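Fleltus two-arm bench kit, trial notes, Thu 4 July
E. Issahaku 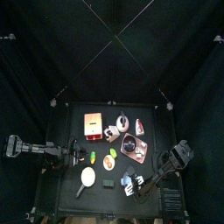
Second session on the loan kit from Fleltus. Purpose is the same as before: decide whether we buy, extend the loan or send it back in August. Notes on setup and first impressions are in the earlier entry and I won't repeat them.

Task set. We are using the toy kitchen props on the black top: plate, frying pan, kettle, toaster, iron, the pink tray with the pot on it, and assorted small food. Fabric walls stay up for the whole trial. I want the background the same for every run so that Roka can compare recordings without masking anything.

Repeatability. Ran the Stunden test routine on each arm, 12 cycles per arm, touching off on a dial gauge clamped to the table edge. Left arm is inside the vendor's figure. Right arm drifts in one direction over the first few cycles and then settles. Could be warm-up. Repeat from cold tomorrow, before anyone has used it.

Gripping. Small blocks and the sponge are fine from either side. The plate is poor unless the fingers come in level with the rim. Pot goes by the handle only. The iron is awkward because of where its weight sits, and it rotates in the fingers if lifted too far back. The white fingers on the right arm are easy to see against the black top, which helps when reviewing recordings.

Reach. Both arms cover the centre of the table. The back corners are marginal, and with an arm stretched that far the wrist has very little freedom left. Anything that needs turning should start in the front half.

Cables. The loop near the base of the right arm needs another tie point. It hasn't snagged so far, but I don't like how much slack it has. Fleltus sells a clip set as an extra – I would expect it in the box.

Software. Logging dropped once, after 70 minutes, with no error shown. Restarting the service brought it back and the earlier files were intact. Total recorded so far is 214 runs, all copied to the Amegashie drive. The export tool is slow but the format is sensible and the time stamps from the two arms line up.

Support. Sent the dropout log to Fleltus this morning. Their service plan promises a reply in up to 6 hours, so this is a fair test of it. No reply as of writing.

Still open:
Cold start repeatability, right arm.
Price for spare fingers, both styles.
Whether the service plan covers gearboxes – the quote is vague.
Check torque on the corner brackets before the next long run.

Leaning towards extending the loan. I'm not ready to sign for a purchase with the drift unexplained.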